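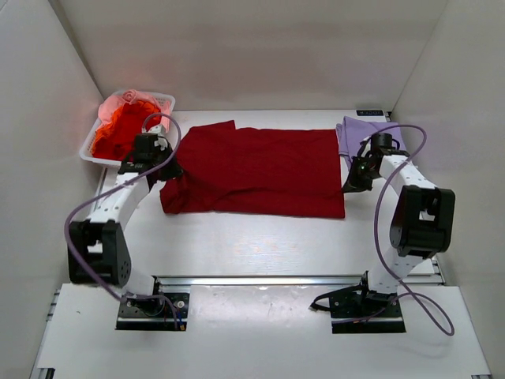
Laundry and folding room – inspection checklist with comments
Site: Komside
Checked by: Ruben Coppens
Date: 30 October 2024

Marks used: OK, Attend (put right before the next check), Stop (not to be used until dealt with). Comments go under the line they belong to. If a line was not checked, write that and leave the mark blank.

1. Folding surface

1.1 Top clean and dry, no grit or lint
OK. Wiped down before the first load.

1.2 No chips, splinters or raised edges that could snag knitwear
Attend. Rough spot under the front lip of table 2. You only find it with your hand. Sand and tape over for now.

1.3 Only one item spread out at a time
OK. Large pieces take up most of the top and anything left underneath gets folded in with them. We lost a pillowcase inside a throw that way in the spring.

1.4 Finished pile kept apart from the piece being folded
Attend. Folded cloths are being put down right up against the next piece. Leave a hand's width.

2. Baskets

2.1 Rims smooth, no cracks at the corners
OK, except basket 7, which has a split under the handle. Taken out and labelled.

2.2 Holes in the sides clear
OK.

2.3 Not filled above the rim
Attend. Bulky things were knotted up on top of the rest. If it stands above the rim it goes in a second basket.

2.4 Colours sorted before washing
Attend. Reds and oranges can share a basket. Pale pink and lavender go separately until they have been through three washes with no colour on the test cloth.

3. Red and dark red items

3.1 Test cloth used on new items
OK. The Dosetti throws are still giving a faint pink on the cloth. Keep them on their own until December and test again.

3.2 Washed at the temperature on the care label
OK for the throws. Not checked for the napkins, as the batch was already in the dryer.

3.3 No red item left damp on a white top
OK. The old mark on table 1 has not got any bigger.

4. Knitwear

4.1 Care label present and readable
Attend. Two jumpers from the Laris batch have labels washed blank. Treat as hand wash.

4.2 Ribbed bands lie flat, no dropped stitches, not stretched
OK. Look at the inside of the band as well as the outside. Bands that curl over should be eased flat by hand before folding and never ironed down.

4.3 Seams and stitching sound
Attend. One loose thread end at a cuff. Tie off, do not cut short.

4.4 Lifted with support underneath
Attend. Knits are still being picked up by one corner or by the cuff. It pulls the rib out of shape, worse if the thing is heavy or not fully dry. Slide a hand under the body and lift from there.

4.5 Turned right side out before folding
Attend. Check that nothing is caught inside the folds.

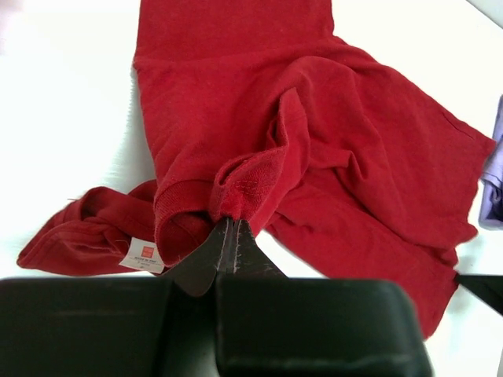
Eyvindsson asked for it to be noted that 4.4 is fair for anything going on a shelf, but when a jumper comes out of the basket in a ball you have to take hold of an edge somewhere to find out which way round it is. A small pinch at a double layer does no harm if the rest stays on the table, and the line as written would mark that down every time.

Agreed. 4.4 will read: "Lifted clear of the table with support underneath. Pinching an edge to open out a crumpled item is allowed." Mark stays at Attend for this check.

5. Floor, power and storage

5.1 Walkway to the door clear
OK.

5.2 Leads off the floor and away from the sink
OK. Extension lead 42 still has no test sticker – ask for one.

5.3 Extinguisher in place and in date
OK.

5.4 Top shelf load
Stop. The bracket on the left has pulled away from the wall by 11 mm. Shelf emptied. Nothing to go back up until it is refixed, job number 306.

5.5 Detergent lids closed, bottles below eye level
OK. The refill bottle has lost its label again. Write on it in marker.

Carried over from last time

Rubber mat by the machines – replaced.
Dryer filter chart – not being filled in at weekends. Still open.
Hook for the lint brush – still open. The brush is on the windowsill meanwhile.

Signed: R. Coppens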